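Small basket for empty bottles, with liner or without?
Forum: Home and Kitchen > Waste and Recycling

nhviid
September 23, 2021
Hello everyone. We are three people in a small apartment and we drink too many soft drinks. Until August the empty bottles stood on the kitchen counter, and now I want them in a basket on the floor. My question is simple: do you put a bag in it? Bottles are never fully empty, and I do not enjoy washing a basket every week.
Nanna Hviid

granico376
No bag. It is only plastic in plastic. Rinse the bottles, let them drain upside down, and the basket stays clean for months. I think a bag for bottles is a waste.

pkashyap
I do not agree with granico376. A basket with holes in the lower part will leak on your floor when one bottle has a little cola left in it. I had this on a wooden floor, and the sticky ring took me one evening to remove. Fold the bag well over the rim, so it does not slip down when the basket gets heavy.
Pallavi

granico376
Then buy a basket without holes?

pkashyap
The ones with holes were cheaper — and I already own two of them.

morkia_home
My opinion is in the middle. Use a bag, but use the same one many times. When it is full I carry it to the machine at the store, empty it there and bring it home again. One bag lasts me about 3 weeks. Please also screw the caps back on, it helps more than any liner.

nhviid
Thank you for the answers. Caps on, I did not think of that. Do you crush the bottles? Mine fill the basket very fast.

morkia_home
Not if you get a deposit back for them. Our machine refuses a crushed bottle, and also one with the label missing.

granico376
Where we live there is no deposit, so I crush everything. But I accept that for Nanna it can be different.

pkashyap
Nanna, about the size: a small wastebasket is full quickly if the bottles stay whole. I put the tall ones in first, standing, and the little ones go in the gaps. A cream basket of the ribbed kind, with a Pepsi bottle at the front:

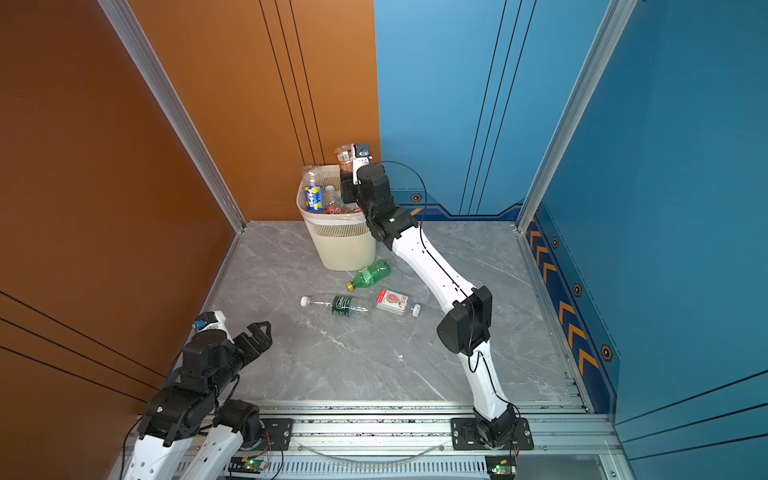
Similar threads
How to get old juice smell out of a plastic bin
Caps on or off for recycling?
Where do you keep glass jars before you take them out?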